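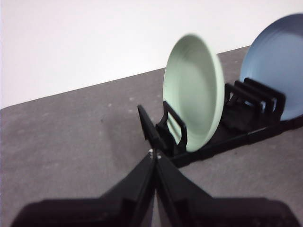 Brenda Garside wanted to know why her arm will drop a plate neatly into one slot of the dish rack and then miss the very next one, with the same code and the same plate. She left that under my last post and I've been chewing on it ever since, mostly because mine did exactly the same thing for the whole of November!

So here's how I set up the rack job on the arm in our shared shop at Narkevcombe. You'll need the arm working already, with the wrist camera wired in and the gripper opening and closing when you tell it to.

First, pin down the rack. Mine is a black plastic one and it weighs next to nothing, so a plate that catches a divider pushes the whole thing sideways and every slot after that is wrong. I use double-sided tape under the base. Clamps work too, but they got in the way of the fingers.

Next, teach the two end slots by hand. Move the arm to the slot nearest the gripper, save the pose, then do the same at the far end and let the script fill in the ones between. This is where Brenda's trouble is, I think. If the rack sits at an angle to the arm (mine does, I like the reach better that way) you have to step along the rack's own line. I was stepping straight along the table, and by the third slot I was hitting plastic.

Now the grip. Close the fingers on the rim, well above where the plate will sit in the slot. Start with a low force and bring it up until the plate stops swinging when the arm moves. I ended up at 27 percent on mine, but yours will be different. Check the little screws near the fingertips while you're there - I had one work its way out and it threw the grip off for an entire evening.

For the drop, come in high, stop 30 mm over the slot, then go down slowly. Open the fingers, wait 800 milliseconds, and back straight out before you turn the wrist. Skip that wait and the plate may come with you.

Run it with one plate first, in the near slot. Then put a second one in the far slot and run it again, leaving the middle ones open until both ends are reliable. Darren Goodall uses plates in different colors so he can tell them apart in his recordings, and I've copied him.

Brenda, try re-teaching the far slot and post your two poses if it still misses. Next time I'll do bowls, which are a pain.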